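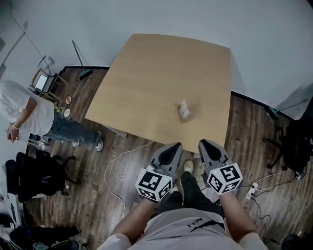
4th October

I have been meaning to write about the table for days, and tonight my feet are up and the tea is made, so I will. It came from Lokolis, secondhand, and I paid 200 for it, which Karabo says was too much and Ruan says was a steal, so I suppose it was the right price. It is square, with a pale oak grain on top, and it looks so light against that dark plank floor that I keep walking in and being pleased all over again. I was afraid the two woods would fight each other - the boards have all those brown and gray streaks running off on the diagonal - but they seem to like each other well enough. With only the one little white packet lying on it, the top looks enormous. I give it a week before it is buried in mail.

The rest of the room is coming along more slowly. The mop is still leaning against the back wall, where it has become a sort of furniture, and the laptop is on its little wooden stand by the wall until I find a proper place for it. I want to do something about the white cable that wanders across the floor and under the table, too. Sibusiso says to tape it down along the baseboard and be done with it, but he says that about everything, and I would like to try the long way around first and see if it reaches.

Getting the table up here took 2 of us and most of Saturday morning, with a long rest on the landing while Mrs. Mtshali from downstairs told us about every piece of furniture she has ever seen go up those stairs (a piano, in pieces!). My shoulder complained until Monday. I rubbed the top with a soft cloth and a drop of oil afterward, just a small patch at first to see how it would take, and then I got carried away and did the whole thing before supper.

Now I need chairs. The black office chair is fine for me but I can't very well seat people on it in turns. Octavian has a pair in his garage he says I can have if I come and dig them out, and I may go over after work tomorrow if the rain holds off. I would love to have everyone here for soup before January. Must remember to call him, and to buy felt pads for the legs.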